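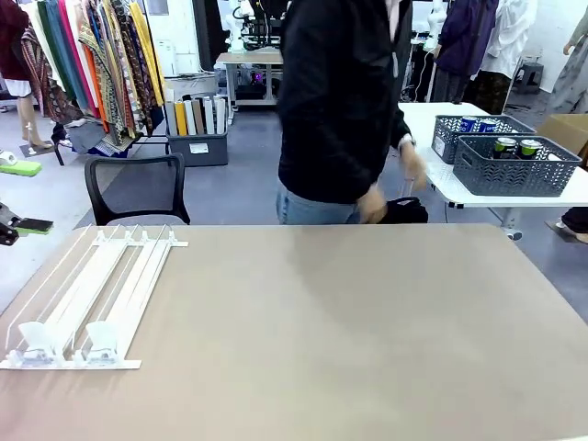 Home | Stories | Archive | Submit

The Plitum Parcel

The surveyor reached the Plitum parcel before the mist had lifted and set the tripod over the south-west pin. The deed gave 20 acres, more or less. The buyer, a holding firm called Vollonora, had asked for the figure without the more or less.

The first three sides closed well. The fourth ran along a ditch that the deed called a stream, to an oak that was now a stump. A second stump stood three metres east of it. Both were rotten and neither carried a blaze.

The surveyor measured to each, wrote down both distances and ate a sandwich in the van. The difference came to a strip almost as wide as a lane. The neighbouring owner, Mäkelä Timber, had a gate on it – padlocked, with fresh gravel behind.
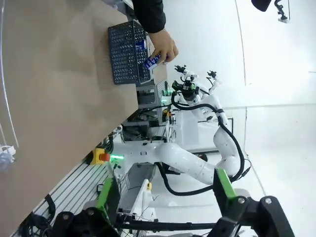
Second Visit

The agent from Adus rang in November and asked which stump was the oak. The surveyor said that the bark had gone from both. The agent said the sale depended on it.

The surveyor drove back with a spade and dug along the line of the ditch until the light failed. At knee depth the blade struck iron. It was a pin, older than the deed, and it stood midway between the stumps.

The surveyor photographed it, filled in the hole and drew a third line on the plan.

Contact | Copyright | Back to top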